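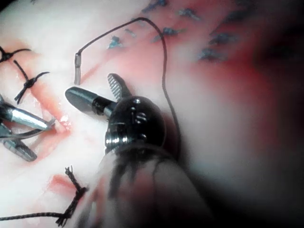 # Chore automation

**Chore automation** is the use of machines to do the small handling jobs that people do in homes, repair shops and workrooms: folding, sorting, wiping, threading, tying. It is usually kept apart from factory automation, where parts arrive in the same place and the same shape every time. Claims that general chore machines are close to everyday use have been made since at least 1922, when a Pitdale newspaper promised its readers a "mechanical maid" within the decade. As of 31/08/2022, no such machine was on sale in Pitdale or anywhere near it.

## Sewing and tying as a test case

Stitching is often used to judge how far the field has come. A sewing machine handles flat cloth very well, but it does so by holding the cloth flat and running one fixed motion. Mending a torn cuff, closing a stuffed toy or suturing a cut calls for a curved needle, a loose thread and two tools that have to meet in the right spot. Thread is a hard thing for a machine to keep track of. It bends, twists, loops behind the tool that is holding it and drops out of sight.

Surgical practice work has become a favorite test for this reason. The instruments are well made and the task has clear steps: push the needle through, pull the thread, wrap it, take the tail, tighten. A row of finished knots can be inspected afterward. What the row doesn't show is who or what made the decisions. Many surgical robots are steered by a person for the whole job, and a picture of neat stitches tells the reader nothing on that point. 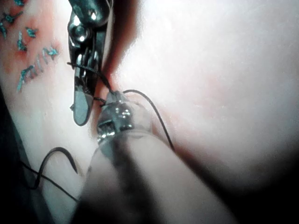

Jarmo Saarinen has argued that the handoff of thread between two tools should be scored on its own, with every dropped or missed grasp counted, and that any report leaving out the failures should be read as advertising. Kristine Talavera takes a milder line and holds that a machine which ties one knot in three is still worth studying, so long as it isn't sold as a tailor.

## The Saludo trials

The best-known local attempt to put numbers on the question was run in a mending shop in Saludo by the firm Triltis. The machine was given 600 small repair jobs, mostly buttons, hems and split seams. It finished 213 of them without a person stepping in. Triltis described the result as "a working foundation." Shiela Macaraeg, in a review of the trial, noted that 83 of the finished jobs had to be picked out and sewn again by hand, and that the firm's summary had left this figure to a footnote.

The review also raised the matter of setup. Each garment was clamped, lit and turned to face the machine before the clock started. Macaraeg's view was that the clamping was most of the chore — anyone who has sewn on a button knows the stitching is quick once the cloth is lying right.

## Household claims

Results outside sewing follow much the same pattern. Robot vacuum cleaners are in common use, but they succeed by avoiding handling altogether. Dish loading, laundry folding and bed making have all been shown in short films, often sped up and often in a room arranged for the purpose. The Surnard kitchen arm, announced in May, was shown placing cups on a rack. Its makers haven't said how it does with a rack that is already half full.

Supporters answer that progress in grasping has been real, and it has. Machines now pick up soft and oddly shaped things that would have defeated them before. The step from picking up to finishing is longer than it looks, particularly where a loose end has to be found again after it is let go.
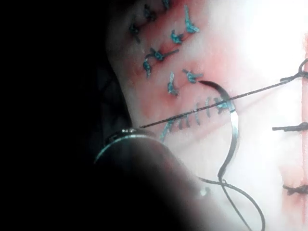
*Curved needle and black thread on a synthetic suture practice pad.*

## Measuring success

There is no agreed standard. Maribeth Soriano has proposed that a chore be counted as automated only when the machine starts from an untouched mess, finishes without help and leaves work that a paying customer would accept. Under that rule, very few of the published claims would stand. Makers have objected that the bar is too high for research machines. Soriano's reply was that it is the same bar used for a new hire.

## See also

- Sewing machine
- Surgical robot
- Remote handling
- Robot vacuum cleaner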